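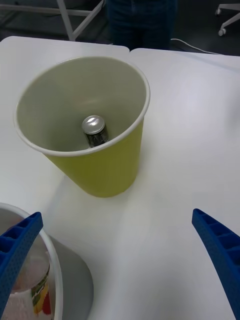
Can a policy trained only on wrist-camera views place small objects into containers it has not seen before? Often enough to be useful, provided the training data varies the container more than it varies the object.

I have spent a good part of the year with the Jumer training kit, a software package that takes demonstrations recorded at the gripper and produces a visuomotor policy for short pick-and-place tasks. This review covers the method and the results I got with it on a two-finger setup with ribbed fingers. It does not cover the annotation tool, which is sold separately and which I did not use.

What the method does

Jumer is built on a procedure its documentation calls Staltby sampling. The usual approach to imitation learning is to draw training windows uniformly from all recorded demonstrations. For a task such as putting a can into a paper cup, most of each demonstration is free motion: the arm travels, the view changes slowly, and the actions are easy to predict. The contact phases are short and contribute few windows. A policy trained this way moves smoothly and fails at the rim.

Staltby sampling scores each window by how much the action predictions disagree across a small ensemble, then raises the sampling weight of windows with high disagreement. The weights are recomputed during training, so a phase that has been learned falls back toward the baseline rate. The idea is not new. The contribution is mostly in the schedule, which is gradual enough that free motion does not degrade while the contact phases improve.

The second component is a view dropout step that masks the fingers in a portion of the training images. With a camera at the wrist, the fingers fill the lower corners of every image and their opening is strongly correlated with the next action. A network will happily read the finger position and ignore the cup. Masking breaks this shortcut. I consider it the more important of the two components, and the manual gives it half a page.

Setup and installation

Installation was routine on a clean machine and unpleasant on one that already had an older set of camera drivers. Calibration between wrist camera and gripper is done with a printed target and took me several attempts. The tool reports a residual but gives no guidance on what residual is acceptable. I settled on a threshold by trial.

Data import accepts two formats. Timestamps must be monotonic, and the importer drops any demonstration that violates this without a warning in the main log. I lost part of my first set this way before finding the entry in a secondary file. This should be fixed.

Results

My main test was placing a small can upright in a tapered paper cup on a plain white surface. White surfaces are a fair challenge for this kind of policy: they offer little texture, they reflect, and a pale rim against a pale table gives weak edges. I used 42 demonstrations, split over several cup colors and positions.

With uniform sampling and no masking, the policy completed the placement in 61 percent of trials. The typical failure was an early release, with the can striking the rim and the cup going over. With both components on, the rate rose to 93 percent. The failures that remained were mostly of one kind: the can entered the cup but came to rest leaning on the wall. I counted those as failures. A less strict reader would not.

Turning the components on one at a time was informative. Masking alone gave most of the gain. Resampling alone gave a small gain and made the approach slightly jerky, which suggests that the ensemble was assigning high disagreement to windows where the only difficulty was the finger shortcut. Users with limited compute could skip the ensemble and lose little.

Transfer to new containers was mixed. Cups of similar proportion caused no trouble, whatever their color. A wide, shallow bowl was handled well. A narrow jar was not, and adding 4 demonstrations with the jar did not change this. I suspect the resampling schedule needs more examples before the new phase gets enough weight, but I have no direct evidence.

A colleague, Amra Radonjić, repeated the main test at her own bench with a different light source and a darker table. Her rate was a little lower than mine, and she saw the same ranking of the components. She also noted that the policy became hesitant under glare from metal lids — the gripper would hover above the cup and correct its position several times before release. I had seen the same behavior and had blamed my calibration.

Comparison with Sarkcombe

The obvious alternative is Sarkcombe, which uses a fixed overhead camera together with the wrist view. It is more tolerant of narrow openings, as one would expect from a second viewpoint, and its documentation is better organized. It also needs a rigid mount and a second calibration, and any bump to the mount means doing that calibration again. For a bench that is moved or shared, I prefer the single camera.

Sarkcombe has no equivalent of finger masking. Applying Jumer's masking script to its wrist stream is possible with minor changes to the file paths, and I would like to see someone publish that comparison.

Limitations of this review

All of my trials were short tasks with one object and one target. I did not test stacking, pouring, or anything with a lid to be closed. Soft fingers forgive a poor grasp, and results with hard parallel jaws may be worse. I ran version 3 throughout; the resampling defaults were changed from the previous version, so older reports are not directly comparable.

Recommendation

I recommend the kit to groups that already collect wrist-camera demonstrations and have a contact phase that keeps failing. Start with masking on and resampling off, vary the containers early, and check the secondary log after every import. Buyers who work mainly with narrow openings should look at a two-camera method first.

Clementina Peixoto
July 9, 2024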